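老石墙步道周一重新开放，我先去走了一圈

等了这么久，Prornport 老城那段石墙步道终于又能走了！周一早上八点刚过我就到了，结果前面已经排了一小队人，还有牵着狗来的，热闹得像赶集。

这次关了两个冬天，主要是修排水。以前一下大雨，坡底那段就积水，我有双鞋就是在那儿报废的（心疼到现在）。负责工程的 Edem Appiah 在入口跟大家聊了几句，说路面一共重铺了347米，旧石料能用的都用回去了，补缝的灰浆也是一点点试出来的颜色。
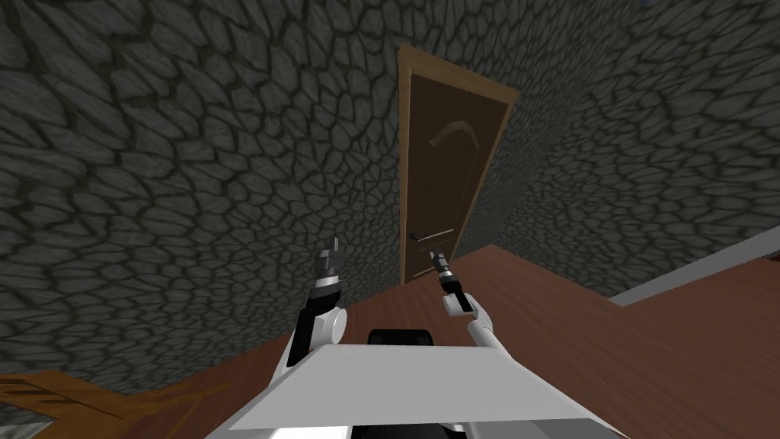
我最关心的其实是票。老城居民照旧免费，外地游客每人2块，在 Hasov 广场的小亭子买，手机也能付。每天限1000人，周末想来的朋友建议早点，别像我表姐那样睡到中午才出门。

顺便说一句，步道尽头那家 Ayaaba 茶铺也跟着开门了，姜茶还是老味道，就是杯子变小了一圈，价钱倒没变，我跟老板念叨了半天。

同行的 Cyrill Mösli 是研究地方史的，一路讲个没完。他说城里最早提到这条路的账簿是1633年的，记的是一笔修路钱，付给谁已经看不清了。账簿下个月会在图书馆展出，我打算再去看看。

对了，北口的台阶还没修完，推婴儿车的请从南口进，那边是缓坡，傍晚六点关门。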